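Clukar Two-Arm Collection Station

Overview | What's included | Recording | Episode review | Ordering

The Clukar station is a two-arm setup for recording demonstrations of everyday household handling. One operator drives both arms, and the station saves the camera views, joint positions and gripper commands together as one episode. It is sold to labs and product teams that need their own training examples, on their own objects, in their own rooms.

We built the first units for our own work on tableware. Plates, cups and utensils remain the objects we know best, and the starter task list leans heavily on them.

What's included

Two arms with wrist housings and two-finger-drive grippers
One head camera and two wrist cameras
Operator controls, left and right
Recording computer with Ondieki capture software installed
Cable set and mounting hardware
Starter task list with 30 tabletop tasks

Tables, props and backdrops are not included. Most customers already have what they need. Any firm table will do, provided both grippers can reach the middle of it without the elbows locking out.

Tableware tasks

Clearing and stacking is the group of tasks that takes longest to record well. Thin handles slide over each other, plates tip, and the operator has to decide which piece to go for first. We suggest that new operators spend their first session on cups alone and move to mixed stacks on the next one. 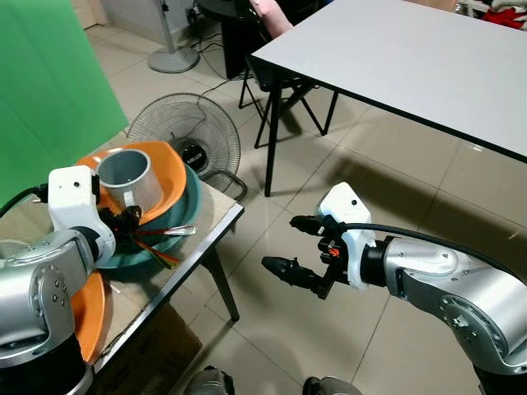 Mixed tableware task: plates, a grey cup and utensils, head camera view.

Each task on the starter list has a start layout, a goal and a time limit. Start layouts are loose on purpose. The sheet says which objects go on the table and which half of the table they go on, and the person resetting chooses the rest. If every episode begins from the same layout, the policy learns the layout.

Change the table as well when you can. Height, color and surface finish all affect what the cameras record, and a set collected at one table tends to give a policy that works at one table.

Wrist cameras

The wrist cameras are fixed so that both fingertips stay in view at every opening width. They run at the same rate as the head camera and share its clock. Exposure is locked at the start of each episode and can be set by hand in Ondieki.

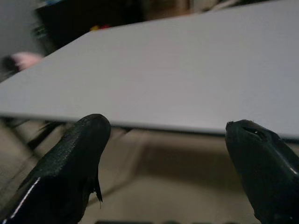
Approach angle matters more than most new operators expect. An arm that comes in low will put the table edge between the camera and the object, and the last part of the reach gets recorded with very little to learn from. Oduor Shirima, who trains our customers' operators, teaches a high approach first and leaves low approaches for tasks that call for them.

Check the fingertip pads before each session. Replacement pads come in packs of 9 and can be changed without taking the gripper off the wrist.

Recording and handovers

An episode starts and stops from the operator controls. A second person can work at the table between episodes to reset objects, or during them if the task includes a handover. Handover episodes carry their own tag, so they can be kept in or left out at export. 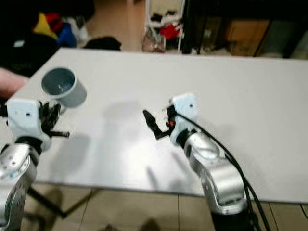
Cup task at the white table. Left gripper at the cup, right gripper open.

Episode review

Skiritz, our review tool, plays all three camera views side by side with the joint traces underneath. Reviewers mark each episode as keep, trim or drop. Failed grasps followed by a recovery are worth keeping – mark them as recoveries and decide later how many to train on.

The tableware reference set ships free with each station. We recorded 3,000 episodes for it and kept 2,508 after review by Rowena Tolentino and Jairo Espinoza. Dropped episodes are available on request.

Ordering

Stations are built to order. The next build starts in April. For a quote, or to ask whether your room and tables will work, write to Trinidad Mercado in sales with the floor dimensions and a list of the objects you plan to use.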